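Kellier Handheld Gripper Project
Final report, section 4: The marker tracking fault
Submitted Thu 1 July

Our group recorded people doing small table tasks with hand-held grippers. The recordings were meant to train the Trevor arm in the Breratthorpe lab to do the same tasks. This section covers the fault that cost us most of the March recordings, what we think caused it, and what we changed.

Each gripper carries a marker cube. Its position during a task is worked out from the cube and from the gripper's own camera.

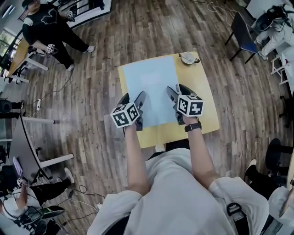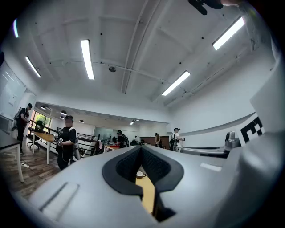 4.1 What went wrong

We collected 213 recordings in March. They looked fine when we played them back, so we went straight on to training. When the first trained program was run on the arm, it reached for the cup, stopped, and then drove the right gripper down into the table. Bronisława Tokarz was at the stop button and pressed it. One finger on the arm cracked and the table surface was dented. No one was hurt, but she was closer to the arm than she should have been, and that is dealt with in 4.4.

We first blamed the arm. We spent nearly a week checking its joint limits and its calibration and found nothing wrong with either. After that we went back to the recordings and plotted the height of each gripper over time. In 29 of them the right gripper dropped 50 mm in a single step and stayed low until the end of the task. A person's hand does not move like that. The data was wrong and the arm had copied it.

4.2 Cause

The tracking software, Flollano, looks for the square markers on the cube and works out where the gripper is from their corners. If a marker is turned too far away or is partly covered, it uses whichever faces it can still see. With only one face in view there can be two answers for the tilt that fit almost equally well. Flollano picked the wrong one and, under the settings we had, kept it.

This happened mostly when one hand crossed in front of the other. It also happened when someone walked close behind the table with a second gripper. All our cubes had been printed from the same file, so two grippers had the same marker numbers and the software could swap them. We should have caught this when we printed them. The instructions do say the numbers must be different, and we read that part too quickly.

We can't say how many of the bad recordings came from swapped numbers and how many from the tilt problem. The logs we kept don't separate the two.

4.3 What we changed

We reprinted every cube with its own set of numbers and wrote the numbers on a sheet taped inside the equipment cupboard. We also wrote a short check that runs after each recording. It rejects the file if a gripper moves farther between two steps than a hand could, or if only one face of a cube is seen for too long. The second limit took some guessing. Set tight, it threw away good recordings. Set loose, it let one bad one through, which we found by eye.

Flollano was also changed to start over after a lost marker. This leaves short gaps in the data — we fill them if they are under half a second and drop the recording if they are longer.

4.4 Safety

The arm was running at full speed on its first test of a new program. There was no lower limit on height, so nothing in the controller would have stopped it before the table did. Our supervisor asked us to file an incident form, and we did so the same day.

First runs are now done at the slowest speed setting, with a soft pad on the table and a height limit in the controller. Whoever holds the stop button stands behind the yellow line. The cable was too short for this before, so it has been replaced with a longer one.

4.5 Still open

Two of the older recordings pass the new check but look odd near the end, where the cup is set down. We left them out of training. The controller log from the day of the crash was overwritten after 4,000 lines, so the last moments before contact are missing, and we had to rely on notes from the people present. The log size has been raised. We have not yet tested whether it holds a full session.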